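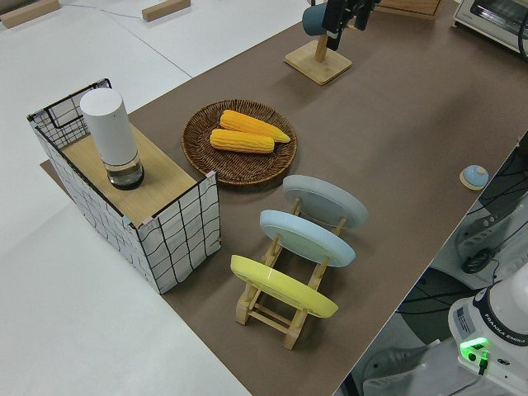

3.2 Where things end up

Kitchen storage advice assumes that people put like with like. Our 12 households in Tistach did so for plates and for almost nothing else. Plates went into a rack, upright, in whatever color order they came to hand. Mugs were hung up if there was a stand and left near the sink if there was not.

Food was harder. A corn cob has no agreed home, and participants gave it one with surprising firmness: a basket, a tray, the top of the toaster oven (Figure 3). Carvalho's earlier term for such spots, "parking," fits well – the stay is meant to be short and often lasts 19 days.

Figure 3. Counter layout used in the sorting task, with plates in a dish rack, a mug on its stand and two corn cobs in a woven tray.

We coded 200 placements in all. Two coders disagreed on 30 of them, most involving the tray, which one coder considered storage and the other considered decoration. Section 4 takes up the tray again, at greater length than either coder wished.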